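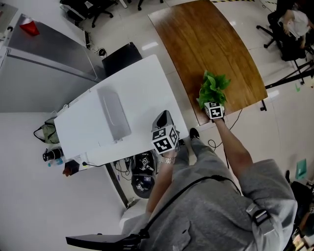 A small plant on a desk is limited mainly by the volume of its pot. Below a certain size the soil dries faster than most office workers remember to water it, and the roots circle the wall within a season. Floor space is rarely the constraint. In a working room with a white table, a metal cabinet, cables, a stool-like object and a backpack all competing for the same few square yards, the plant still has to fit in one hand. A small one with bright green leaves can be carried to a brown wooden tabletop with rounded corners while the other hand is full. Anything heavier tends to stay where it was first put down, whatever the light is like there.

Waltraud Gasser has supplied plants to workplaces for six years through her firm, Mulodholm, and she treats portability as a specification. Her contracts cover 1,130 pots, nearly all of them small enough to lift without a tray. Each one is weighed before delivery, fully watered, and the figure goes on the invoice.

"People ask about species first," she says. "I ask them how far it is to the sink."

The distance matters because top watering on a desk usually fails in one of two ways. Either the dose is too small to reach the lower third of the pot, or it overflows the saucer onto papers. Gasser recommends carrying the plant to the sink, soaking it until water runs from the base, and letting it drain for half an hour before it goes back. Between soakings the test is weight. A peat-based mix loses a large share of its mass as it dries, and the difference is easy to feel in the hand.

Light is the second variable. Govport, a consultancy that surveys office interiors, uses a handheld meter and takes readings at leaf height. Annelies Zwahlen, who runs the surveys, found 3,000 lux on a desk beside a south window in May and a small fraction of that at the back of the same room. The tabletop itself has an effect. Pale surfaces return some light to the undersides of the leaves, and dark brown wood returns less. Zwahlen considers the difference minor next to a move of one yard toward the glass.

Wood brings a separate problem, condensation under the pot. A glazed saucer with a foot ring leaves an air gap and is adequate for oiled or lacquered tops. Cork pads hold moisture and should be lifted weekly - more often in a heated room. Farkum sells a raised steel trivet for this purpose, and Gasser uses it on veneer.

Repotting is due when water runs straight through the pot during soaking. Go up one size only. The old mix should be teased from the outer roots with the fingers, and feeding can wait six weeks.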